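4. Church Service in the Filville Death Notices

4.1 Sources

The notices used in this section come from two places. The first is the run of the Filville weekly paper held on microfilm at the county library. The second is a set of printed funeral programs kept by families and lent to us for copying. Together they cover a period of 50 years. After duplicates were removed, 259 persons remained with at least one notice or program long enough to be coded. A notice was taken as long enough if it gave a place of birth, at least one survivor by name, and at least one sentence about the person's adult life.

Where a person had both a newspaper notice and a program, we coded the program and used the newspaper only to fill gaps. The programs are nearly always longer. The newspaper charged by the line for most of the period, and families cut the text to fit what they wanted to spend. Farina (interview notes, November) compared several pairs and found that the church paragraph was usually the first thing to be shortened. Work history was shortened next. The list of survivors was almost never touched.

The programs were in uneven condition. Most had been kept flat in Bibles or in drawers, and a number had been folded to fit a purse or coat pocket. Folds were a small problem for reading, mainly where a crease ran through a date. Paper that has been crushed is harder to work with than paper that has been folded, as the ball of tan paper on the white table in Figure 3 will suggest, and we did not try to flatten any item that the family had not already opened out. Such items were read by hand where possible and otherwise left out of the count.

4.2 Coding of offices

Each mention of a church office was copied into the coding sheet in the words of the source. We did this before grouping because the same office goes by different names in different congregations. A "mother of the church" in one program may have had much the same duties as the "president of the missionary society" in another, and we did not want to merge the two on the strength of a guess. Natalina Greco and Tullio Farina coded the whole set separately. They disagreed on 17 entries. Most of these concerned the word "served," which can stand for an elected office, an appointed one, or plain attendance ("she served the Lord at Rostilow Chapel until her health failed").

The disagreements were settled by a simple rule. If the sentence named an office, the office was coded. If it named a group, such as a choir or usher board, membership was coded. If it named only the church, the entry was coded as membership in the congregation and nothing more. The rule probably undercounts officers in the smaller churches, where everyone at the funeral would have known that the man had been a deacon and there was no need to print it.
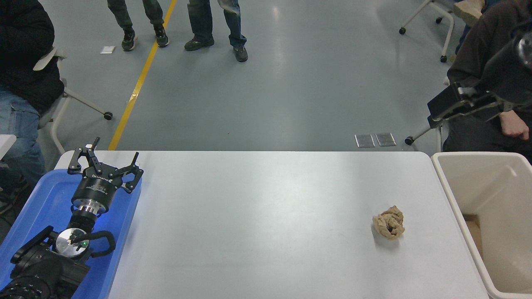
Conversion and baptism were coded apart from office. Many of the notices give the age at which a person joined the church, often with the name of the pastor. The wording is steady across the period. "Confessed Christ at an early age" is the most common form, and the age itself is given less often than the phrase would lead a reader to expect. Where a number does appear, it tends to be for people who joined as adults. We take this to mean that joining young was the expected course and called for no detail, while a later date was part of the person's story and was told as such.

4.3 Movement between congregations

A good many of the people in the set moved away for work and came back. The notices treat the two halves of such a life differently. Time spent away is told by employer: the Baek foundry, the rail yards, the Flusard cannery. Time at home is told by church. A man who spent most of his working life in another state may have one sentence for those years and a full paragraph for the church he returned to in retirement. Only 18 of the notices name a pastor in the city as well as one in Filville.

The families we spoke with had different explanations for this. One daughter said that her father had belonged to a large church up north and liked it, but that the person writing the program had never seen it and did not know what to put. Another family said the space was saved for the home church because its members would be reading the program in the pews. Both accounts fit what we see in the texts. The program was usually written in a few days by a relative or a church secretary, who worked from memory and from earlier programs in the same family. Whole sentences pass from a mother's program to a son's with only the names changed.

Women's moves are recorded less fully than men's. A wife who went north with her husband is often said simply to have moved, and any job she held there is left out unless it was in a school or a hospital. Her church offices, on the other hand, are given in more detail than his. For about half of the women with any office, the source lists more than one, and it commonly gives them in the order they were held.

4.4 Limits of the material

The set leans toward people whose families stayed in or near Filville. Those who left and were buried elsewhere appear only if a relative paid for a notice in the home paper. It also leans toward the three oldest congregations, which printed programs earlier than the others. The Rostilow congregation did not print its own until it bought a duplicator, and for the years before that we depend on the newspaper alone. Comparisons between congregations in Section 5 are therefore made only for the later part of the period, when all of them were printing programs of similar length.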